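Cerkar opens its teaching room to visitors in Kelemgate

Kelemgate, August 2022

Cerkar, the company that develops table-setting robots for canteens and care homes, will hold its second open day at the Whitfield building in Kelemgate this month. The first open day was in May and 38 visitors came to it. This time we have prepared places for 400 guests during the whole day, in small groups, and every group will stay 20 minutes in the teaching room.
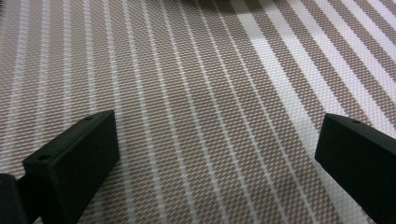

Teaching a robot to lay a table is slow work, and we would like to show it as it is. Our operators do the task by their own hands with the hand-held grippers, and the recordings are later used for training of the Zokitz software. The visitors will see that a simple thing can be difficult. A woven mat with white stripes, for example, looks very different where strong light falls on it, and the stripes become almost pure white there. The software must learn that it is still the same mat. For this reason we do not make the light in the room perfectly even.

The demonstration is made at an ordinary wooden table. The operator sits at it with one gripper in each hand and works with a plate and a bowl on the striped placemat. Guests may ask questions at any moment, the operator is used to it.
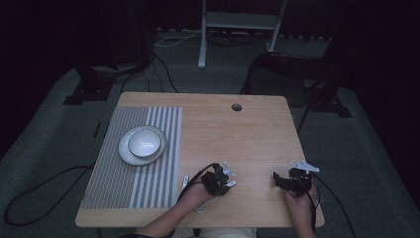
According to Doina Krasniqi, the May visit changed her opinion about such machines, and she would have liked to stay longer and try the grippers herself. Mirjana Mladenović asked that the company speak more about price this time, and about who will repair the robot when it stops in the middle of lunch.

Both wishes were taken into the program. After the demonstration each group can try the grippers, and a short talk about cost and service will be given in the room next door.

The entrance is free, but registration at the Cerkar reception is necessary. Children are welcome together with an adult. Journalists who wish to film are asked to inform us one day before.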